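Flarnex hand-held gripper kit: my project report
Abilio Arrieta, robotics elective, end of term

Okay so when we had to choose a topic I picked the Flarnex kit, mostly because it had been sitting in the lab at Josstead since August and I wanted to be the one who got to open it! The assignment was to take a product, use it for real work, and say whether the program should buy more. So that's what this is. I'm going to tell it in the order I learned things, which my instructor may not love.

The kit is a pair of grippers you hold yourself, one in each hand. You do a job with them, the system records where the grippers go and when the jaws open and close, and you end up with demonstrations you can train a robot arm on later. The list price is $1799 for the pair with software, before tax. I compared that mostly against the Sfakianakis set, which the other section uses, and against just teleoperating an arm, which I tried last term and was terrible at.

Setup

The booklet is short and kind of cheerful and it skips stuff. It tells you to fix the marker plates on top of the grippers and then calibrate, but it never says how tight to go on the screws. I went too easy on the left one. The plate crept a tiny bit every time I bumped it, and I lost an entire afternoon of recordings before I figured out why my left hand seemed to be drifting through the table in the replay (it looked haunted). Tighten them properly, calibrate, and then leave them alone. After that the tracking was really solid.

The other thing with setup is cables. Each gripper has one and it's thick, and if you let it hang however it wants, it pulls on your wrist by the end of a session. I ended up doing a practice pass of every task with nothing recording, just to find out where the cables wanted to go. I'd do that again.

The tasks

I started with a soft one, folding a dish towel, and that went fine after five tries or so. Then I did stacking cups, which was boring but good for getting used to the jaws. You squeeze, they close, and there's a little delay that bugs you for the first hour and then you stop noticing it.

The task I spent most of my time on was the clear plastic storage box with the hinged lid. Open it, close it, do the latch. I chose it because everybody has one of these and because clear plastic is annoying for cameras, and I wanted something annoying. My goal was 100 good demonstrations and I got there, but I threw out a lot on the way.

Closing the lid is the easy half. You nudge the edge over with one gripper and keep the other one near the front so the box doesn't skate away from you. The latch was a pain. The jaw tips are fine for picking things up but they don't have much feel, so I couldn't tell when the latch had caught, and I kept pushing too hard and sliding the whole box. What finally worked was going slower and pressing with the side of a closed jaw. My numbers got way better once I did that, and so did my mood!

Working two-handed also took some learning. I'm right-handed and in my early recordings the left gripper basically does nothing, it just hovers. A model trained on that would learn to hover too, so I redid those.

Software

It's decent. The replay viewer is the best part, you can scrub back and forth and trim the dead time at each end. Exporting is slower than it should be and it crashed on me 2 times, both with long sessions. I emailed Mendstead (they sell the kit around here) and got a real answer the next morning telling me to split the sessions up, and I haven't had a crash after doing that.

Would I buy it?

For a class, yes, I think one more pair makes sense. It's much easier to learn than teleoperation, and a new person can be getting usable recordings the same day if somebody shows them the plate screws and the cable trick. I'd want softer jaw tips as an option, and a lighter cable. The Sfakianakis set felt nicer in the hand, I'll admit, but I liked its replay viewer a lot less and that's where I spent most of my hours.

If I get the kit again next term I want to keep going with the box and put things in it first, small parts probably, so the job goes open, load, close, latch in one take. I'd also like to get a left-handed person to record the same set so I can compare it with mine.
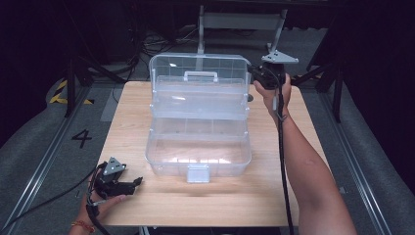
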